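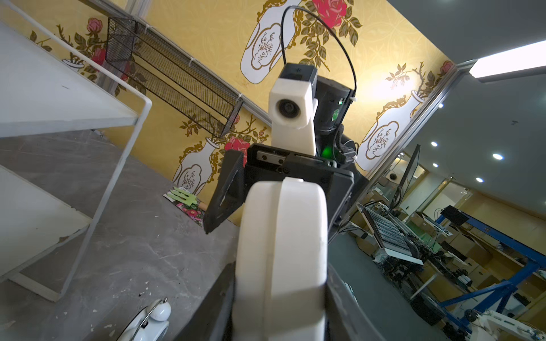

# Kabelbinder

Ein **Kabelbinder** ist ein Verbindungselement zum Bündeln und Befestigen von Kabeln, Leitungen und Schläuchen. Die verbreitetste Bauform besteht aus einem flexiblen Band mit gezahnter Innenseite und einem Kopf, in dem eine federnde Zunge sitzt. Wird das Bandende durch den Kopf geführt, rastet die Zunge in die Zahnung ein und verhindert das Zurückgleiten. Umgangssprachlich sind je nach Region auch andere Bezeichnungen gebräuchlich, etwa Kabelstrapse oder Strapse.

## Aufbau und Funktion

Band und Kopf werden meist in einem Stück im Spritzgussverfahren gefertigt. Die Zähne verlaufen quer zur Längsrichtung und sind zur Spitze hin abgeschrägt, sodass das Band in Zugrichtung leicht über die Zunge gleitet. In Gegenrichtung wird die Zunge durch die anliegende Last stärker in die Zahnung gedrückt. Einfache Ausführungen lassen sich nach dem Schließen nur durch Aufschneiden entfernen. Lösbare Varianten besitzen einen Hebel, mit dem die Zunge angehoben wird.

Die Haltekraft hängt von der Bandbreite, der Banddicke und dem Werkstoff ab. Maßgeblich ist in der Regel der Kopf, der bei Überlast früher versagt als das Band.

## Werkstoffe

Der häufigste Werkstoff ist Polyamid 6.6. Es ist zäh und abriebfest, nimmt jedoch Feuchtigkeit aus der Umgebung auf. Ein gewisser Wassergehalt ist erwünscht – stark ausgetrocknete Kabelbinder werden spröde und können beim Anziehen brechen. Hersteller liefern sie deshalb in verschlossenen Beuteln, die erst kurz vor der Verwendung geöffnet werden sollen.

Naturfarbene Kabelbinder erscheinen weißlich bis durchscheinend und sind für Innenräume vorgesehen. Für den Außenbereich werden überwiegend schwarze Ausführungen eingesetzt, denen Ruß als Schutz gegen ultraviolette Strahlung beigemischt ist. Bei hohen Temperaturen oder aggressiven Medien kommen Edelstahl und Fluorkunststoffe zum Einsatz.

## Verarbeitung

Kleine Stückzahlen werden von Hand angezogen. In der Serienfertigung werden Zangen mit einstellbarer Zugkraft verwendet, die das überstehende Ende bündig am Kopf abtrennen. Ein schräg abgeschnittener Rest kann scharfkantig sein und bei späteren Arbeiten Schnittverletzungen verursachen.

Zu fest angezogene Kabelbinder können die Isolierung verformen. Bei Datenleitungen und Lichtwellenleitern verändert der Druck unter Umständen die Übertragungseigenschaften, weshalb dort häufig Klettbänder bevorzugt werden. An bewegten Leitungen ist zusätzlich der zulässige Biegeradius zu beachten. Die Befestigung soll so liegen, dass die Bewegung nicht unmittelbar am Steckverbinder aufgenommen wird.

## Entsorgung

Kabelbinder aus Polyamid sind grundsätzlich stofflich verwertbar, werden wegen ihrer geringen Größe aber selten getrennt erfasst. Metallhaltige Ausführungen mit einer Zunge aus Edelstahl erschweren die sortenreine Trennung.

## Siehe auch

- Kabelbaum
- Kabelschelle
- Klettverschluss
- Zugentlastung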